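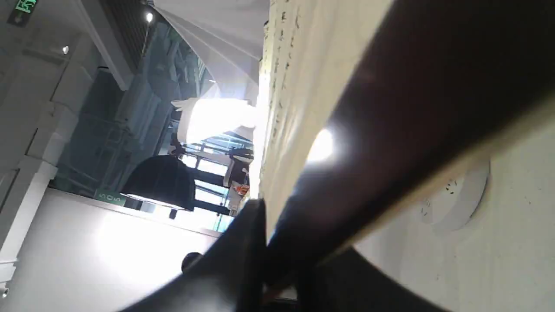 Re: [revdale-crafts] Parcels and the spring swap

Sorry for slow reply, been on the phone to Cabrera all morning. Post is a mess – my box left in March and still isnt here.

> Can we still send to the Rirance address?
> And is the limit 2 items each?

Yes and yes. 133 on the list now, room for no more.

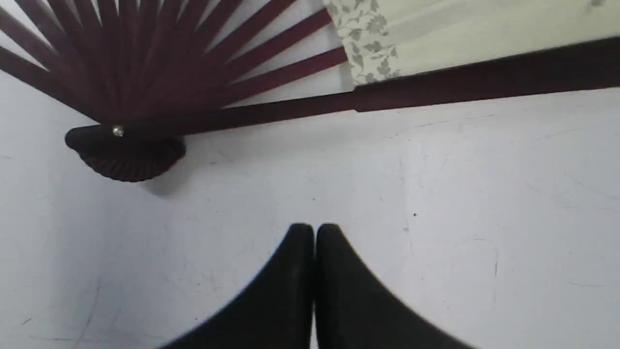 Folding fan, dark red ribs

Postage: keep it under 100 g if you can, the next band up is daft money. Padded envelope, no staples. Put your list name on the back, not just the adress.

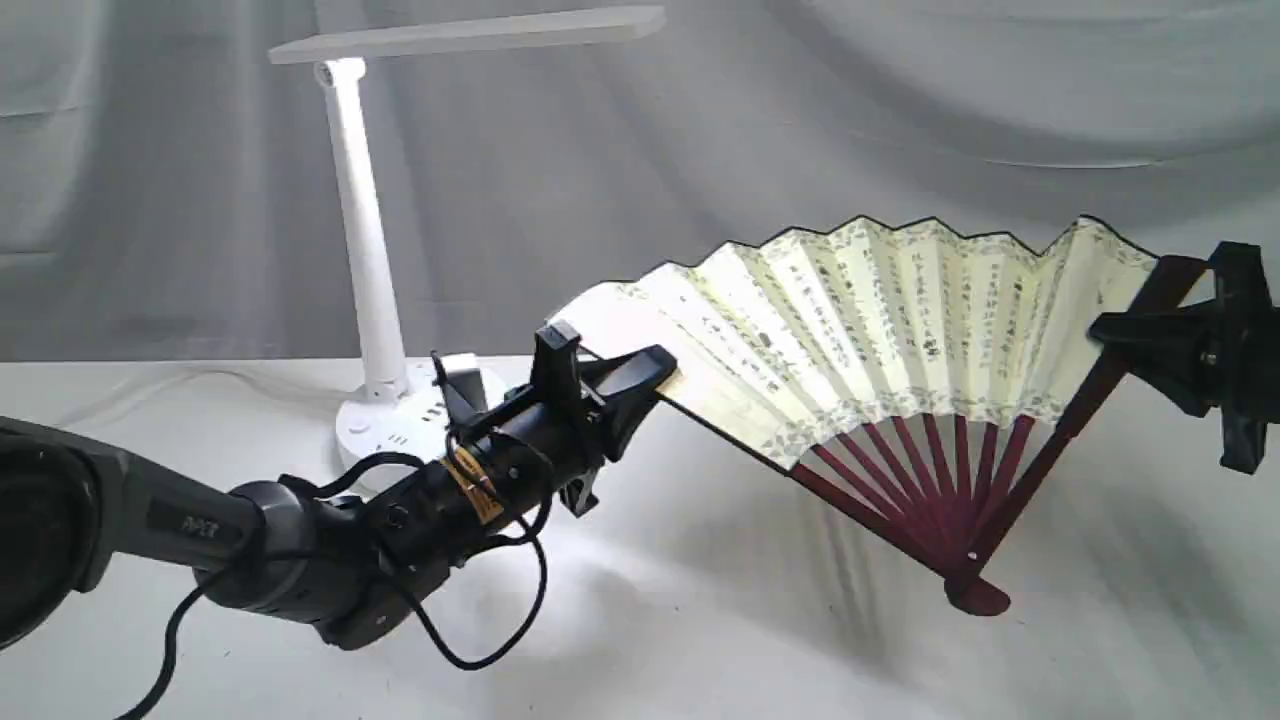 Still to sort

– customs forms for Vunodeo
– new closing date, will post when I know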